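놀이공원 소품을 고치는 사람, 브레이든 라부아

테마파크 맨다크(Mandach)의 해적선 구역에서는 3월 한 달 동안 보물 상자 두 개의 뚜껑이 떨어져 나갔다. 수리를 맡은 브레이든 라부아는 이 일을 12년째 하고 있다.

"손님이 만질 수 있는 물건은 언젠가 뜯깁니다. 경첩부터 봐요. 대개 거기가 먼저 갑니다."

그의 대장에는 소품 653점이 올라 있다. 등불과 문패가 가장 많고, 기념사진용 왕관도 있다. 왕관은 본을 떠 둔 것이 있어 하루면 새로 만든다고 했다.
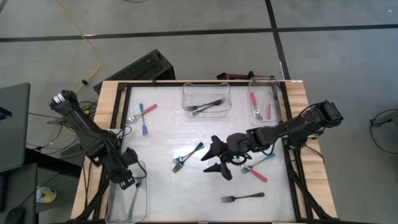 부품 정리법을 묻자 라부아는 색칠 이야기부터 꺼냈다. 같은 금색이라도 구역마다 배합이 달라서 섞이면 다시 찾는 데 반나절이 간다. 그래서 작은 부품은 흰 작업판 위에 놓인 것 같은 투명한 플라스틱 통에 나눠 담는다. "뚜껑에 이름을 써 붙여도 봤는데 뚜껑이 바뀌면 끝이에요. 속이 보이는 게 낫죠."

도난도 있다. 지난해에는 마법사 탑의 문고리가 없어졌다가 소포로 돌아왔다. 쪽지에는 미안하다는 말만 적혀 있었다고 한다. 문고리는 다시 달았고, 이번에는 나사를 안쪽에서 조였다.

동료 샤이마 솔리만은 요즘 해적선 상자의 뚜껑을 칠하고 있다. 라부아는 새 경첩을 시험하는 중이다. "다음 주에 다시 답니다. 색은 전보다 조금 어두울 거예요."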